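How do I get a big piece of blue fabric to lie flat without ironing it to death?

I bought a bright blue cloth to cover my work table, and it came folded into a tight little square. I've gone over it twice on medium heat and I still get one broad wrinkle across it plus a bunch of faint creases. It's 152 cm wide, so my ironing board is a joke. Do I crank the heat or what? No idea what the fiber is, the label just says Arnura.

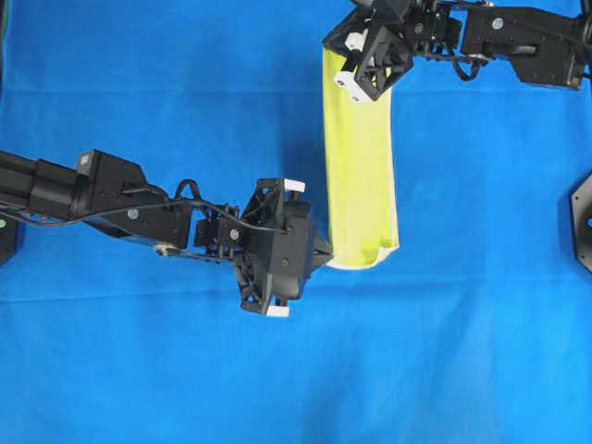 The cloth on the table, big wrinkle and all

Posted by Waken in March

2 answers

Hartmut Hamann
Don't crank anything until you know what it is! Snip a thread from the hem and hold it near a flame over the sink (tweezers, please). If it shrinks back and leaves a hard bead, it's probably polyester and high heat will make it shiny. I did that to a set of curtains and I'm still mad about it. For poly I put a damp cotton dish towel on top, iron on low, press and lift, and then leave the thing alone until it's cool. I always used to move mine too soon and the creases came right back.
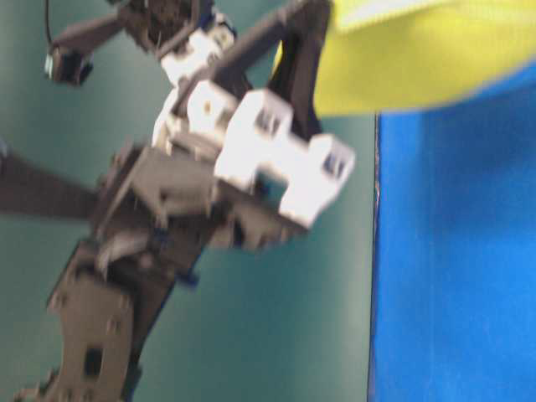 Oh, and skip the board. Two bath towels on the floor give you way more room, and you can do half the width at a time.

Abdelghani Bensaid
just hang it in the bathroom and run a hot shower. worked on my tablecloth, mostly

Related questions
Is a 600 watt travel steamer any good?
Getting candle wax out of a cotton runner
Fabric stores near Gralcombe that cut by the yard?
El Idrissi linen shrank in the wash, now what
9 ways to store tablecloths without fold lines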